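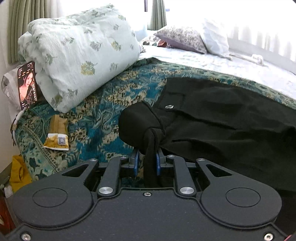
I have folded my clothes on the bed for 20 years, and I will defend it to anybody who tells me a table is the proper place. A table is flat and hard and dull, and sleeves slide right off it. A bed with a good patterned blanket holds on to things – black clothes especially, which you can see so much better against some color. 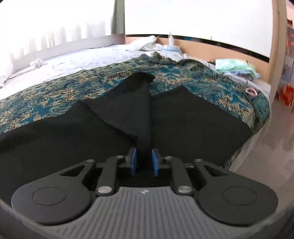
My friend Radka Nikolovski swears by her ironing board, bless her, and we've argued it since April. I still say the bed.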